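Schaumstoffwürfel

Ein Schaumstoffwürfel ist ein würfelförmiger Körper aus geschäumtem Kunststoff, der als Spiel-, Lern- und Übungsmaterial verwendet wird. Kleine Ausführungen passen in eine Kinderhand und werden meist in gemischten Farben angeboten. Größere Würfel dienen als Bausteine in Turnhallen oder als Sitzgelegenheit und werden in diesem Artikel nur am Rande behandelt. Vom Spielwürfel unterscheidet sich der einfache Schaumstoffwürfel durch das Fehlen von Augen oder Ziffern.

Bezeichnung

Im Handel sind die Bezeichnungen Schaumstoffwürfel, Schaumwürfel und Softwürfel gebräuchlich. In der Schweiz findet man daneben den Ausdruck Moosgummiwürfel, auch wenn das Material nicht immer Moosgummi im engeren Sinn ist. Der Ausdruck Rechenwürfel bezeichnet im Schulbereich sowohl Würfel aus Schaumstoff als auch solche aus Holz oder hartem Kunststoff. In älteren Katalogen der Firma Fankhauser heißen die kleinen Formate »Stillwürfel«, nach dem geringen Geräusch beim Aufsetzen auf die Tischplatte.

Material und Herstellung

Verbreitet sind geschlossenzellige Schäume, vor allem Ethylen-Vinylacetat (EVA) und Polyethylen. Offenzellige Polyurethanschäume sind weicher, nehmen aber Wasser und Schmutz auf und werden bei kleinen Würfeln seltener verwendet. Der Schaum wird als durchgefärbter Block oder als Platte geliefert. Platten werden bei Bedarf verklebt, bis die gewünschte Stärke erreicht ist, danach in Streifen und schließlich in Würfel geschnitten. Verklebte Würfel sind an einer feinen Linie auf den Seitenflächen zu erkennen.

Geschnitten wird mit Bandmesser, Stanzform oder Wasserstrahl. Gestanzte Würfel haben oft leicht nach innen gewölbte Seiten, weil sich das Material unter dem Druck der Form verzieht. Beim Bandmesser bleiben die Flächen ebener, die Kanten jedoch scharf. Einige Hersteller trommeln die fertigen Stücke anschließend, um Grate zu entfernen. Die Farbe geht durch den ganzen Körper, sodass Kratzer wenig auffallen. Kleine Punkte auf der Oberfläche können von offenen Poren, Staub oder Abrieb stammen.

Farben

Übliche Sätze enthalten kräftige Töne wie Gelb, Orange, Grün, Hellblau, Violett und Rosa bis Magenta. Eine verbindliche Farbreihe besteht nicht, und auch innerhalb einer Marke schwanken die Töne von Lieferung zu Lieferung. Bei künstlichem Licht sind Rosa, Pinkrot und Magenta schwer auseinanderzuhalten, ebenso Hellviolett und ein ausgeblichenes Rosa. Meinrad Gasser empfiehlt in seinem Leitfaden für den Werkunterricht, Ersatzwürfel immer neben den vorhandenen Bestand zu legen und erst dann zu entscheiden, welcher Farbgruppe sie zugeordnet werden.

Gebrauch auf dem Tisch

Für Sortier- und Zählübungen werden die Würfel auf einer ruhigen, einfarbigen Unterlage ausgebreitet. Braunes Packpapier ist billig, spiegelt nicht und hebt helle Farben gut hervor. Auf einer weißen Tischplatte blenden dagegen gelbe und hellblaue Würfel leicht mit dem Untergrund zusammen. Das Papier sollte größer sein als die benutzte Fläche und an den Rändern beschwert oder angeklebt werden, wenn es von der Rolle kommt und sich wellt.

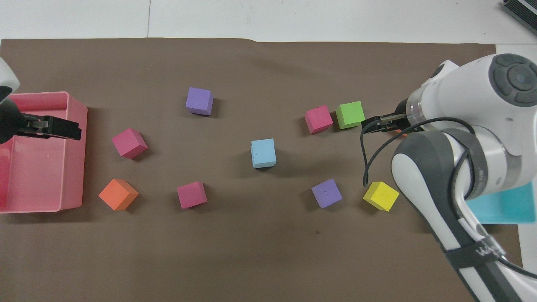
Die Anordnung soll beim freien Auslegen nicht zu regelmäßig sein. Liegen alle Würfel in Reihen, wird nach dem Platz statt nach der Farbe gegriffen. Günstig ist eine lockere Verteilung, bei der einzelne Würfel schräg stehen und zwei verschiedenfarbige auch einmal dicht beieinander liegen. Zwischen den übrigen bleibt genug Abstand, um jeden für sich fassen zu können.

Zum Einsammeln dienen flache, offene Schalen aus Kunststoff. Rechteckige Formen mit leicht ausgestellten Wänden lassen sich bequem füllen und im leeren Zustand ineinander stapeln. Bei Übungen mit zwei Gruppen verwendet man zwei Schalen in unterschiedlichen Farben, die links und rechts auf der Unterlage stehen. Ob die Farbe der Schale etwas bedeutet, muss vorher festgelegt werden. Eine rosa Schale legt nahe, dass nur rosa Würfel hineingehören, und führt bei jüngeren Kindern zu Rückfragen, wenn nach einer anderen Regel sortiert wird.

Bekannte Übungsformen sind das Sortieren nach Farbe, das Bilden gleich großer Mengen, das Legen von Mustern und der Turmbau. Beim Turmbau setzt die Nachgiebigkeit des Materials eine Grenze: Schon bei einer geringen Abweichung der Kanten neigt sich der Stapel. Hubert Lanz beschrieb für seine Lehrgänge in Hurncombe eine Variante, bei der die Würfel mit geschlossenen Augen gegriffen und nur nach Größe abgelegt werden.

Packungsgrößen

Kleinpackungen enthalten häufig 12 Würfel in mehreren Farben. Die Verteilung ist dabei oft ungleich, einzelne Farben kommen nur einmal vor, andere zwei- oder dreimal. Für Schulen bot Prolby einen Sack mit fast 700 Stück an, der nach Gewicht abgefüllt wurde und deshalb keine feste Stückzahl hatte. Fankhauser führt Nachfüllbeutel in einer einzigen Farbe unter der Artikelnummer 2059.
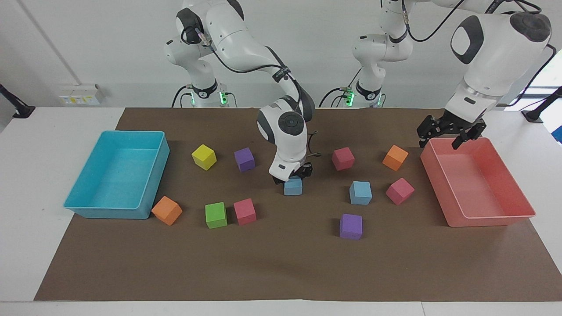 Müssen in einem Satz alle Farben gleich oft vorkommen?
Für das Sortieren nach Farbe ist das nicht nötig, und eine ungleiche Verteilung macht den anschließenden Mengenvergleich sogar ergiebiger. Gleiche Anzahlen braucht man vor allem für Partnerspiele und für Muster, die sich wiederholen.

Pflege und Aufbewahrung

Geschlossenzelliger Schaum wird mit lauwarmem Wasser und etwas Spülmittel abgewischt. Lösungsmittel greifen Material und Klebestellen an. Nach dem Waschen legt man die Würfel einzeln auf ein Tuch, bis auch die Unterseiten trocken sind. Die Aufbewahrung erfolgt trocken und dunkel; am Fenster verblassen vor allem Violett und Rosa. Unter Last bilden sich bleibende Druckstellen, weshalb gefüllte Kisten nicht übereinander gestellt werden sollten, sofern die oberen in die unteren einsinken.

Sicherheit

Schaumstoff lässt sich abbeißen. Würfel mit fehlenden Ecken werden aussortiert. Für Kinder unter drei Jahren sind kleine Formate nicht geeignet. Neue Ware kann einige Tage nach dem Auspacken riechen und wird am besten offen ausgelüftet.

Siehe auch: Bauklotz, Moosgummi, Rechenstäbchen, Sortierschale

Kommentare

werkraum_clistport
Unsere gelben haben nach einem Sommer auf dem Fensterbrett einen Stich ins Braune bekommen. Das könnte man bei der Pflege noch ergänzen, dort stehen nur Violett und Rosa.

Annelies
Gilt das mit dem Packpapier auch für die glatte Seite? Bei uns glänzt die eine Seite ziemlich stark.

M. R., 16. Mai
@Annelies: Die matte Seite nach oben. Mit Malerkrepp an den Ecken hält es gut, und man bekommt es ohne Reste wieder vom Tisch.

tobi_k
Beim Stanzen fehlt noch, dass die Unterkante meistens sauberer ist als die Oberkante.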